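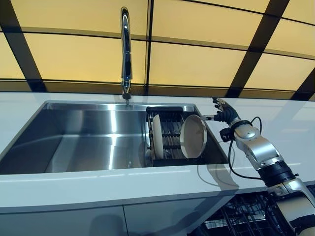 One of the dishwashers at Requena, asked in the first week what had changed, answered that the plates were the same and the conversation was worse. Keep that answer handy. Most of what we cover this week is a longer and more expensive version of it.

Week 3: The dish pit

Last updated: February 2024

Background. Requena is a staff canteen serving 400 lunches on a slow day and 600 on a good one. In November it signed with Folidow, the integrator, for an arm at the sink. The sales deck promised to "free people for higher-value tasks." The higher-value task turned out to be scraping.

What the job was. Before the arm, a dishwasher scraped, rinsed, racked, unloaded, stacked, and decided. Deciding never made it into the job description: which chipped plate goes in the trash, which pan needs to soak, when to yell at the servers. Folidow's task study listed 11 steps. Deciding was on none of them.

What the job is now. The arm handles plates in the rack. People do what comes before and after, plus a new duty called "tending," meaning standing near the arm in case it stops. Tending is paid at the old rate. It is also dull, and you can't wander off.

Terms to know
- Leftover work: whatever the machine can't do, handed back to a person as if it were a job.
- Pace setting: who decides how fast things go. At Requena it used to be the lunch line. Now it is a number on a screen in the manager's office — and the manager likes the number.
- Deskilling: losing a skill through lack of use. Compare the two new hires, who have never run the pit without the arm and dread the day they have to.

A fair word for the other side. Wrist complaints are down, and the staff who had them would not go back. Any paper that leaves this out will lose points.

For Wednesday: read the Pevix warehouse case and write one page. Who at Requena should set the pace, and what would it cost them to ask? "Everyone" is not an answer. Neither is "the algorithm."

Related items
Week 2: Prulleo and the self-checkout that needed a cashier
Week 4: Pevix, night shift
Paper guidelines
Reading list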